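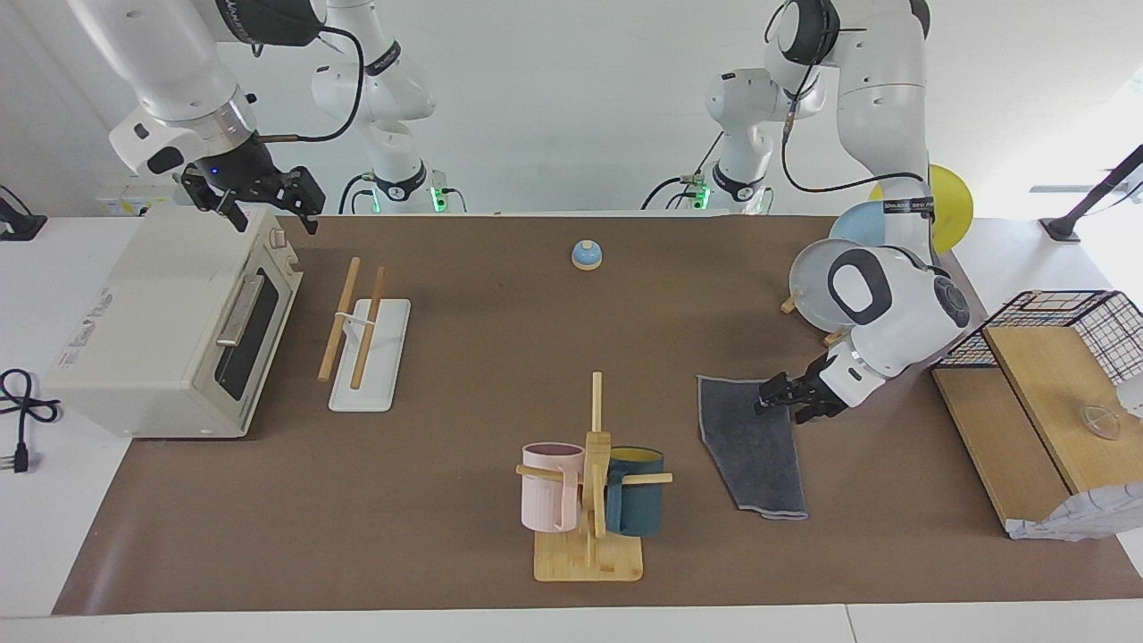
Bekberg mug tree, review after six months

I bought the Bekberg mug tree in January to get the mugs off the counter next to the toaster oven. It is wooden, with a square bamboo base, one vertical post and pegs running crosswise through it.

Assembly took 8 minutes. The pegs push through the post and needed no glue. One was tight and I sanded the end a little. The instructions are a single drawing on the back of the box, printed small, but there isn't much to get wrong.

Our everyday mugs are the plain Lauritsen ones, and they hang well. The big Varnero soup mugs are another matter. They weigh 428 grams each on my kitchen scale, and with two on the same side the base starts to lift when you take one off the other side. Put one across from the other and it stays put. Thick handles are a tight fit near the post, so hang those toward the tips.

The base takes up less room than a dinner plate. It slides on a smooth table if you pull a mug off sideways — four felt dots fixed that for me, but they should come in the box.

Cleaning is a damp cloth. There is a faint ring on the bamboo where a mug dripped overnight, and oil hasn't taken it out.

I would buy it again for ordinary mugs. If yours are mostly heavy stoneware, the Ireck stand has a wider base and costs a bit more.

July 2024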